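Write the rule before you buy the arm

A page of rules costs nothing to write, and most shops that bring in a robot to handle stock still do without one. They have a manual from the maker, a risk assessment in a folder, and a habit of doing things the way the first operator did them. I think that is the wrong order. The rules for what the machine may pick up, where it may put it down and who may stand near it should exist before the machine arrives, and they should be short enough to pin to a wall.

I have spent a good part of this year reading the working rules of places that use robots for shelf work. Some were good. The set used at Mukora fits on a single sheet and is written by people who plainly have to follow it. The set I was shown at Sorkent ran to 300 clauses, and the staff I spoke to there could recall three of them. One of those three they had wrong.

Long rule sets grow for understandable reasons. Something gets knocked over, a clause is added, and the clause stays after the gripper that caused the trouble has been replaced. After a few years there are rules about tools the firm no longer owns. A rule that can't be explained by the person following it should be taken out or rewritten, and somebody should be given the job of doing that every August, or whichever month is quiet.

The other fault I keep meeting is that rules are written for the arm alone. The arm is only part of the work. There is also the surface it works over, the goods it holds, and the other hand if it has one. Crisps in a tube are light and hardly dangerous, but the same rules will be used later for glass jars, so the habits formed on crisps matter.
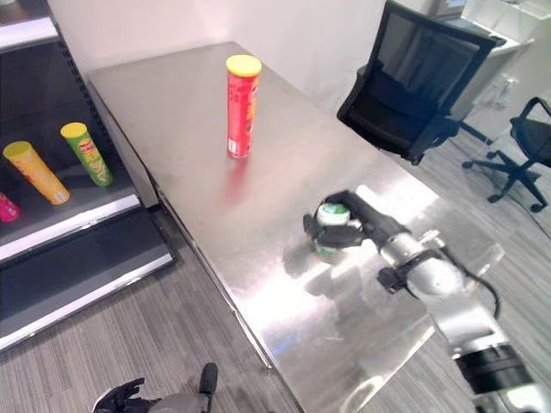 Should a robot be allowed to carry goods over a spot where people walk?

Only when that spot is marked and kept clear for as long as the carrying goes on. Most of the rule sets I read allow it if staff are "aware", and I don't think awareness is something you can check. Tape on the floor can be checked. So can a gate. A good rule names a thing that a supervisor can look at and say is there or missing.

The same test works for speed. "Move slowly near people" is advice. The version used at Jarkeck sets a limit of 10 centimetres a second for the last stretch before a shelf, and says the work stops if that limit is switched off for any reason. You may think that figure too low, and the people who have to meet a target with it certainly do. But they know what it is, and they can argue for a different one with the records in front of them.

Then there is the matter of what counts as a finished job. I would like to see every rule set say plainly what a correct placement is: upright or lying down, how far back from the edge, and whether neighbouring goods may be touched on the way in or out. Shops leave this to the eye of whoever is on shift. One person accepts a tube that leans, the next does not, and the records end up useless for comparing one week with another.

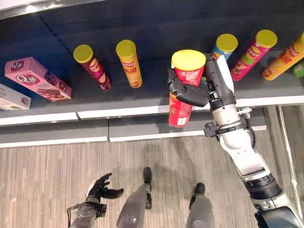

Neighbouring goods deserve a rule of their own. A shop shelf in use is seldom neat, and a machine that has only been tried on tidy rows has not been tried on much. Beyene asks for 15 test picks from a disordered shelf before any new product is approved, and the goods on either side are checked after each one. It is dull work and it takes up most of a morning. It also gives the firm something it can show to an insurer or to a worried member of staff.

The usual objection is cost. Small firms say they can't spare people for tests and checks, and I have some sympathy. One owner put the price of a proper trial at 900 pounds in wages, which is real money to a corner shop. My answer is that the trial happens anyway. If it is not done beforehand it is done in opening hours, with customers in the aisle, and the wages are paid all the same.

A second objection is that national standards already cover all this. They cover guarding, stopping and the duties of the maker, and they should be followed. They can't say how your shelf is laid out or which of your staff may press the reset button — that part has to be written locally, by people who work there.

So I would ask any firm starting out to begin with one sheet. Put on it what may be lifted, the speed near the shelf, what a correct placement looks like, who can stop the machine and who can start it again. Leave the bottom third blank for changes, and have each change signed by the person who asked for it.

December 2023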